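Unit 4: Tray Service and Table Clearing

Reading for this unit: the Bermúdez chapter on carrying and setting down. The Kustov handout is optional.

A serving tray is loaded from the center outward. Heavy items go in first, with tall glasses near the middle and flatware along the side closest to you. The raised rim stops things from sliding off -- it does not make up for a badly balanced load.

When you set a tray on a guest table, keep it level and let go only when the whole base is resting on the surface. On tables with a curved edge, check that no corner hangs over. Rounded tables fool people, and the practice tables at Bridemel are no exception.

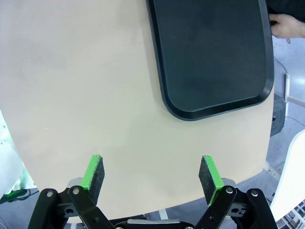

Figure 4. Empty black tray on a light beige tabletop, with a hand at the rim.

Before reloading, wipe the inside of the tray and then the rim. Crumbs collect where the two meet. A dark tray shows dried water spots, so finish with a dry cloth.

Clearing follows the same order in reverse: flatware, small dishes, glasses, plates. Scrape plates at the station, never at the table.

For next class: practice one full load and clear, then write down where each item sat on the tray. The Jonenden worksheet has a blank outline you can use. Bring it with you -- it counts for 27 of the 100 points in this unit.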